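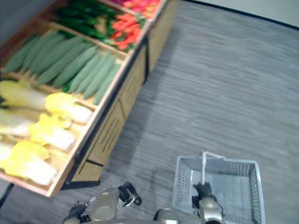 Simone Marinho wrote:
I'd still want to see the fingertip pads swapped before anyone concludes the jaw geometry is at fault. A basket handle is a narrow smooth bar that can rotate inside the grip. Two hard fingers on it give you a hinge. That is a pad problem first.

tandem_axis wrote:
Fair, but the original question was which gripper to put on both wrists for the produce task, and the pad argument applies to both candidates. To restate for people joining on page two: I have the Welside two-finger and the Mukau adaptive on loan until the end of January. Same arms, same controller, same head camera. The task is to hold the basket with the right, pick from the stand with the left, place in the basket. I ran 100 episodes per gripper on the left side. The right side stayed on the Welside the whole time, black fingers, stock pads.

Results by item, left hand only:

Cucumber: Welside better. Parallel closing, predictable contact, no roll.
Napa cabbage: Mukau better by a wide margin. The Welside has the stroke for the white base but not for the leafy end, and the approach angle into those small cells is tight.
Chili peppers: both poor. Multi-picks on nearly every attempt.

ferrule wrote:
What do you count as a success on the chilis? If the instruction is "put some peppers in the basket" then a multi-pick is fine.

tandem_axis wrote:
Exactly one pepper. I know it's harsh. The downstream policy has to follow counts eventually.

Ngọc Ông wrote:
You have changed two variables. The Mukau is longer flange to fingertip, so your wrist sits farther back when it goes into a cell. Part of the cabbage margin is clearance at the divider boards and has nothing to do with adaptive fingers. Put a spacer on the Welside and rerun the cabbage only.

tandem_axis wrote:
I have a 12 mm spacer here. It won't close the whole length difference but it will show a trend. I can do that Saturday.

kettleblack2000 wrote:
Disagree with Ngọc. I have run the Mukau on lettuce and cabbage props at two lengths and length made no difference I could measure. What made a difference was grip force. Factory default is too high for foam or soft plastic, the part deforms, the fingers wrap past center and the item rolls out on lift. Drop the current limit first.

Ngọc Ông wrote:
At two lengths into what? Open bin or cells with dividers? It matters.

kettleblack2000 wrote:
Open bin.

Ngọc Ông wrote:
Then it isn't the same test.

kettleblack2000 wrote:
Granted on clearance. The force point stands.

Simone Marinho wrote:
Back to the right hand for a moment. tandem_axis, are you holding position on the basket handle during the whole left-arm motion, or is the right arm compliant?

tandem_axis wrote:
Stiff position hold. The basket is light when empty and I see very little drift. With a few cabbages in it the basket starts to swing when the torso moves along the stand, and the handle turns in the fingers. I logged handle angle from the head camera in the last batch. Worst case was after a base move, as you would expect.

Simone Marinho wrote:
Stiff hold plus hard pads plus offset load. Try a grooved pad. Ibarra sells a V-cut one, or you can print it in TPU. The groove should match the handle section closely. If you print, orient the layers across the groove or the lips will peel.

ferrule wrote:
The Ibarra pads don't fit the Welside without redrilling. Bolt pattern is different. I found out after ordering four pairs.

Simone Marinho wrote:
They changed the pattern on the newer revision. Check the part suffix before you buy.

ferrule wrote:
Mine were the newer revision.

gantrygus wrote:
Different question. Is the head camera your only view? With the stand on the left and the basket low on the right, you are asking one lens to cover both hands near the bottom of its field. I'd add wrist cameras before spending any more time on fingers. We moved from head only to head plus two wrists on a Tandmont controller and bin picking improved more than it did with any gripper change.

tandem_axis wrote:
Head only for this comparison, on purpose. Wrist cameras mount differently on the two grippers and I didn't want a third variable. Agreed that it is next.

gantrygus wrote:
Understood. Watch USB bandwidth when you get there. Ours dropped frames silently until we split the hubs, and it cost us 184 episodes.

tandem_axis wrote:
Noted. Plan for now: spacer on the Welside, cabbage only, default force. Then the Mukau with a lower current limit, cabbage only. Printed grooved pads on the right hand after both runs, so the basket side stays constant. Will post the log files in this thread.

Ngọc Ông wrote:
Please include commanded and measured finger width. The last set only had commanded.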